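Saturday, April 11, 2026

Finish tests, second round. Wanda cut the strips from the same board as last time, so the grain is close enough to compare. Sanded everything to 220 and wiped with a dry rag, no water.

Strips 1 to 4 got the Baxter oil, 5 to 8 the Vultirik hard wax. Two coats each, eight hours between coats. Shop was cold when I started and I let the cans warm up by the heater first.

Oil: goes on easy, darkens the end grain more than I'd like. Strip 3 has a lap mark near the middle, my fault, I stopped to answer the phone. Still a bit tacky at 11 hours.

Wax: thin coats only. Strip 6 was too heavy and streaked. Buffed it with a gray pad and it came back mostly, but the sheen doesn't match 5 or 7.

Rub test with the felt block, 700 strokes on strips 2 and 7. Strip 2 is dull in the track. Strip 7 shows a faint line if you hold it to the window. Teodor wants 1,000 before he'll order more of either one.
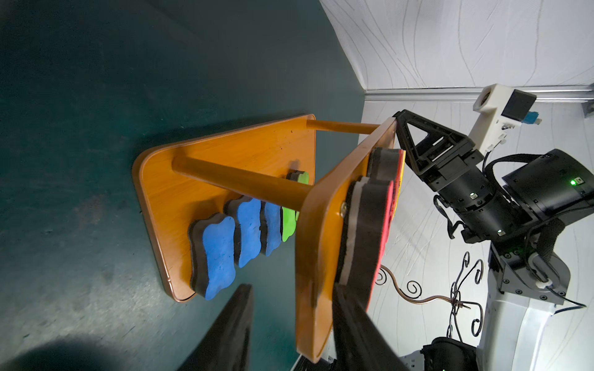
Still to do: coffee rings and hand soap on strips 4 and 8, left overnight. Rags go in the metal can with the lid on, please, there were two on the bench again. Pusurano order is due in May and they haven't picked a sheen yet. Wanda to call them.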